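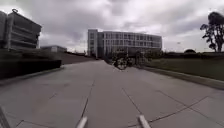
Zultden Statement Archive: README

Release 6, March 2018
Maintainer: Anqi Dong

Contents

The archive holds catalog records for video, audio and written statements put out online by armed groups and by the outlets that speak for them. It was built to track changes of allegiance: when a commander or unit announced a move from one group to another, where the announcement first appeared, and how the wording changed as it was reposted.

The release has 3,619 records. Of these, 1,091 are linked to at least one other record as a repost, an edited version or a translation. The media files are not part of the download.

Files

records.csv – one row per statement
links.csv – one row per pair of related records
outlets.csv – one row per outlet, with spelling variants of its name
transcripts/ – plain text, UTF-8, file name equal to the record ID
CHANGES.txt – corrections since the first release

Fields in records.csv

record_id: Stable across releases. IDs of withdrawn records are not reused.

date_posted: Date of the earliest copy we found, in UTC. It may be later than the true date of first posting, and it should not be read as the date of recording.

date_claimed: Date given by the speaker or the outlet. Often blank. Dates in the Islamic calendar were converted by table and can be off by one day.

outlet_id: Key to outlets.csv.

medium: video, audio, text or still.

language: Main language of the statement. Where a speaker switches partway through, the second language goes in language_2.

speaker_status: named, alias or unnamed. An alias counts as "named" only when two outlets with no known tie to each other matched it to the same person.

claim_type: joins, leaves, merges, denies or other. The field records what the statement says. Whether the move took place is outside the coding.

coder: Initials of the first coder. The second coder is in coder_2.

Collection

Posts were collected from a fixed list of outlets kept in outlets.csv. The crawler, Stodevard, checked each outlet every 6 hours and stored the page text together with a hash of any attached file. Outlets that closed or changed address were followed by hand. Coverage in July is thin because the crawler was down for part of the month, and posts deleted in that window are missing from the archive.

Coding

Each record was read or watched by two coders working apart. Disagreements on claim_type went to the maintainer. A random set of 500 records was coded again from scratch before this release. Where the new code differed, the new code was kept and the old one listed in CHANGES.txt.

Names are spelled as the outlet spelled them. A standard form is given in name_std, following the Vávra table (see outlets.csv, last column, for the outlets that do not fit it). Do not join on the raw name field.

Known problems

Statements by groups without a regular outlet are underrepresented.

Transcripts made from audio only have gaps, marked [..]. Religious formulas at the opening are shortened in the older transcripts and given in full in the newer ones, so word counts are not comparable between the two.

Some reposts were cut before posting. links.csv marks these as "edited" but does not say what was removed.

The label "denies" was added in release 4. Earlier records with a denial were coded "other", and not all of them have been moved.

Access and use

records.csv, links.csv and outlets.csv are open for research use with credit. Transcripts are available on written request through the Ludach repository, with a short outline of the project. Please do not repost full transcripts, and do not publish the names of private persons mentioned in them – relatives of speakers come up often.

Suggested credit: Zultden Statement Archive, release 6, A. Dong, maintainer.

Send corrections with the record_id in the subject line. Reports of a copy earlier than date_posted should include a saved page or a file hash.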